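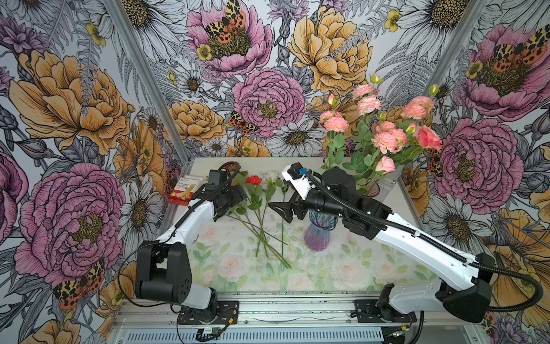 4. Preparar la pared y colgar las tiras

Inicio Guías Papel pintado Descargas Contacto

Para papel Planditora de base no tejida (TNT). Si es vinílico, ver apartado 6.

4.1 Pared limpia, lisa, sin polvo. Tapar agujeros con masilla, lijar, pasar esponja. Dejar secar.

4.2 Imprimación Desarum, una mano. En yeso nuevo, dos. Esperar 72 horas antes de encolar.

NOTA: comprobar el número de lote en todos los rollos. Lotes distintos -- tono distinto. No se admiten cambios con el rollo ya cortado.

4.3 Marcar la primera vertical con plomada. No fiarse de la esquina, casi nunca está recta.

4.4 Cortar las tiras con 11 cm de más (reparto arriba y abajo). Motivos grandes, flores sobre todo: casar el dibujo ANTES de cortar la segunda tira.

4.5 Cola a la pared, no al papel. Rodillo de pelo corto, esquinas con brocha. Encolar solo el ancho de una tira y un poco mas.

4.6 Colgar de arriba abajo. Alisar con espátula de plástico, del centro a los bordes. Juntas a tope, sin solapar.

PRECAUCIÓN: cortar la corriente antes de trabajar junto a enchufes e interruptores. Quitar embellecedores, no solo aflojarlos.

4.7 Esquinas interiores: nunca doblar una tira entera. Cortar, dejar vuelta de 1 cm y empezar la siguiente con plomada nueva.

4.8 Recortar sobrantes con cúter y regla metálica. Cuchilla nueva cada pocas tiras -- si arrastra, rasga.

4.9 Restos de cola: esponja húmeda enseguida, sin frotar. Seca ya no sale bien.

NOTA: durante el secado, ventanas cerradas y calefación baja. Las burbujas pequeñas suelen irse solas; si queda alguna, pinchar y pasar el rodillo de juntas.

Siguiente: 5. Cenefas y remates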